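25/01/2018 – bottle storage, Pimdale bench

Clear bottles back out on the floral cloth. Labels to be checked against the Gilchrist list before anything goes on the shelf. 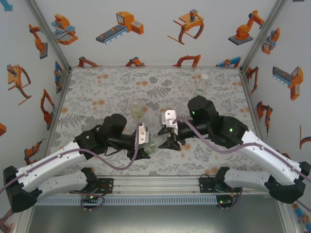 **Which way should the labels face on the shelf?**
Outwards, with the bottle upright and the top edge of the label level with its neighbours.

Notes:

- Pale labels are hard to read under the Murneo strip light. Use black marker, block capitals, 4 mm minimum.
- Batch 303 goes on shelf 3. The Flovcombe stock stays on shelf 11 until August, then gets relabelled.
- Wipe the cloth with a damp rag only. Solvent lifts the print – tried on an offcut, orange went first.
- Caps hand tight. Overtightened ones split at the thread.

Old labels come off best after a soak in warm water with washing-up liquid. Scraping dry leaves a band of glue that the new label won't sit flat on.

Still to do: order marker pens, find the second copy of the Gilchrist list, check shelf 11 for level.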